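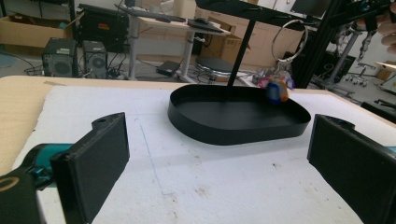 Stalholm Tray Stand, black

The Stalholm is for the small stuff that never gets a proper home: earrings, key rings, hair ties, the charm that came off a bag in April and has been riding around in a coat pocket ever since. It's a tray and a hanger in one piece of furniture for your tabletop, and we love how much mess it quietly takes care of. Big things and little things can share the bar, too. A large silver hoop hangs there happily with a bunch of little plastic pieces in pink, blue, white and orange just below it, and the lowest of them, the blue and orange one, comes down as far as the back rim of the tray. So do think about how long your longest things are before you decide where they go!

Price: $65
Color: black
Made by: Ovix
Guarantee: two years
Status: in stock

The tray

An oval, wider than it is deep, with a low smooth rim all the way around and a flat matte black floor. One end is slightly wider than the other, and we've grown very fond of that. It gives the tray a front-of-the-house end and a back-of-the-house end, if you like. Shirin Fallahi, who looks after our home section, keeps rings and coins in the narrow part and everything else in the wide part, and she says she has stopped losing her office key (we believe her, mostly).

The flat floor is lovely for finding things. Anything pale or bright shows up right away against the black, even tiny stud backs. And the low rim means you can get your fingers in from the side and slide a thin ring toward you, which is a real pleasure if you've ever tried to pick one out of a deep bowl. Round beads will stay inside as long as you don't tip them in from a great height.

The pole and bar

The pole comes up from the back of the tray, so the space in front stays open and you can reach in without knocking into anything. It's thin enough that the stand doesn't look heavy, which surprised a few of us when the first one came out of its box. Across the top runs the bar, and that's where your hanging things go. Hoops, loops, key rings, short chains, anything with an opening it can hang from. If a piece drops off while you're hunting for another one, there's a good chance it lands in the tray.

Long necklaces are a different matter. They'll hang, but the ends will lie in the tray or over the rim. Some people like that look. If you have a lot of long ones, please see the Greltden wall rail, which was made for them and goes with the Stalholm very nicely.

Putting it together

The tray, the pole and the bar come separately in the box. Fit the pole to the tray first, stand the tray on something level, then add the bar. Turn everything firmly by hand. No tools, and please don't use pliers, as they will mark the finish and marks of that kind aren't covered.

Once it's up, load it a little at a time. Put something in the tray before you hang the heavier pieces, and spread the weight along the bar. A big ring of keys all by itself at one end will make the stand less steady, especially if there are kids or a cat in the house.

Cleaning

A dry cloth for dust, a slightly damp one for fingerprints, then dry it again. Makeup powder wipes off the tray easily. Skip anything gritty, and skip polish as well, or you'll end up with shiny patches on the matte floor.

In the box

Tray
Pole
Bar
Folded instruction sheet

Hanging items are not included.

What buyers have told us

We've sold 2,210 of these and have 185 reviews so far, and we do read them. The most common use by a long way is on a dresser. Second is the front hall, where it gets keys, sunglasses and the mail that is too small to go anywhere else. One craft teacher wrote to say she uses hers for sample key rings, so her students can pick a color they like and take it down to see how it was put together. We hadn't thought of that and now we've got one set up the same way ourselves.

A few people asked for a white one. Ovix has heard about it from us more than once! There's no date yet. A few others felt the tray should be deeper. We'd leave it as it is, but if you want depth, the Pakzad bowl is the better buy and costs less.

Questions we get a lot

Can I buy the tray without the pole? Yes, write to us and we'll order it in. It takes a bit longer than the full stand.

Can I use it in the bathroom? On a dry shelf, sure. Keep it away from the shower and the edge of the sink, and don't leave wet things lying in the tray.

Can the bar go on facing the other way? It can. Loosen it, turn it around and tighten it again, and you'll have your hanging things over whichever end of the tray suits you. Left-handed customers seem to do this a lot.

Do you have spare parts? Poles and bars, yes. Trays depend on what Ovix sends us that month.

Page last updated February 8, 2019.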